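Kolto moves sorting trials to open metal bin

August 31, 2019

PRIRKHAM – The Kolto workshop has replaced the shallow trays used in its small-item sorting trials with a deep metal bin, following a review of the bench layout that began in February.

The bin stands on a table and is open at the top. A sloping metal sheet divides it into a rear compartment and a larger front section, where the items are laid out. The sheet is not welded or bolted. It is held with spring clamps at its top corners, so that the angle can be altered between runs.

Zamfira Costache, who heads the trials, said fixed dividers had been ruled out on grounds of time. "Changing a riveted panel took us most of a morning," she said. "With clamps we lose a few minutes – and we can put the sheet back where it was."

The slope is intended to return round items to the floor of the bin. In the shallow trays, which had a rim of nine millimetres, such items were often lost over the side. Kolto logged 1177 runs with the old trays before they were withdrawn.

Items are chosen for differences in shape and colour, and none may weigh more than 400 grams. They are set down at mixed angles, without a grid.

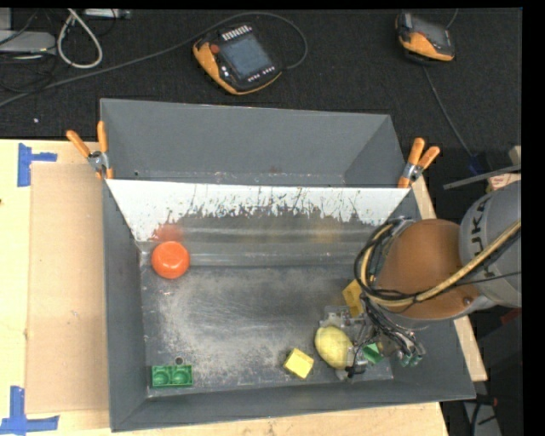

The open bin at Kolto, with the divider clamped at both sides and items on the floor, among them a green tray with two round cavities and a yellow block.

Wear to the divider and floor is recorded but does not count as a fault unless it affects how items slide. A second bin, to be supplied by Dirkis, will be set up at the Pereyra site, where a further 900 runs are planned.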